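Handout 6: Care and setup of the hand-held gripper pair

These notes go with the lab in the second half of the course. Read them before you sign out a kit. The Enness sheet in the kit lid covers charging and storage, so neither is repeated.

What you are looking after

A kit has two hand-held grippers, one for each hand. Each has yellow plastic fingers with a long cutout, a black bracket that carries them, and a black plate with two round lenses and a QR label. The number printed over the code is the unit number. Write it in the log every time, for both hands. Most of the bad sessions we had to throw out last term came from a left unit logged as a right one.

Before a session

1. Wipe both lenses with the dry cloth from the kit. Paper towel scratches them.

2. Check the screws on the plate with your fingertip. If one turns, stop and tighten it with the small driver. Do not use thread glue on the plate.

3. Close the fingers slowly, with nothing between them. They should meet flat along the whole edge. If the tips touch first, the bracket is bent and the unit goes back on the repair shelf.

4. Open and close each hand 40 times while the Faltasik logger is running. Look at the width trace. It should return to the same low value on each close — a slow drift upward means the finger mount is creeping.

5. Write down the closed and open readings. On the training unit these are 2483 and 3662. Yours will differ a little, but they should match the last entry for that unit. An open reading of 3746 or more usually means the stop has worn.

Cloth check

Rigid blocks hide a lot of finger faults. Cloth shows them at once, so the last check is done on a T-shirt spread out on a bed. Take hold of one layer near a hem, lift, move it over, let go. Do it with each hand in turn and then with both.

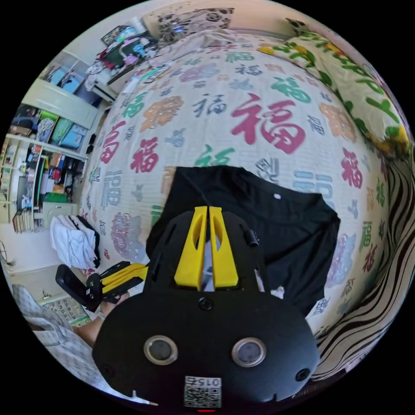
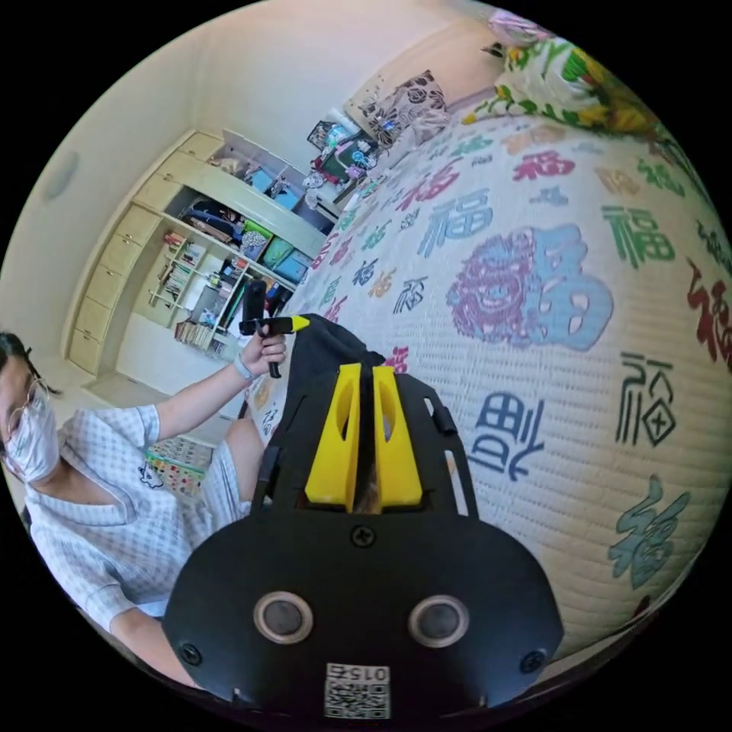

Yellow fingers on both units, bed with the printed quilt.

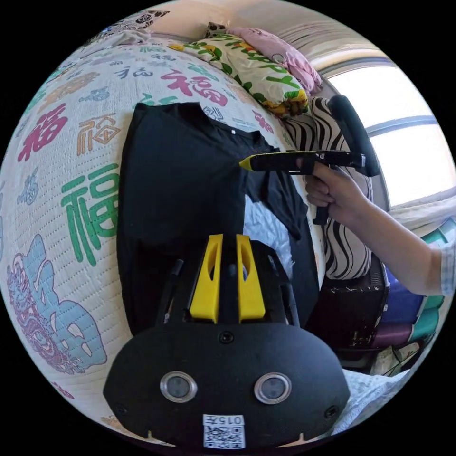

If the cloth slips out at a light squeeze, clean the fingers with a damp cloth and try again. If it still slips, replace both fingers as a pair. A new finger next to a worn one will pull the cloth sideways, and the session will have to be repeated. After any finger change go back to step 3 and record new readings.

Faults you will meet

Width trace jumps: reseat the cable at the unit end first, then at the logger end.

One lens soft: clean it, then compare with the other unit. Do not turn the lens ring.

Fingers stick when opening: look for lint at the base of the bracket. Use the brush, never compressed air.

Logger does not find a unit: restart Itix, wait for the prompt, and plug in the left unit before the right.

For next time

Bring your log page with both unit numbers filled in. We will load the readings into Ren and go over how to spot a worn stop from the trace alone.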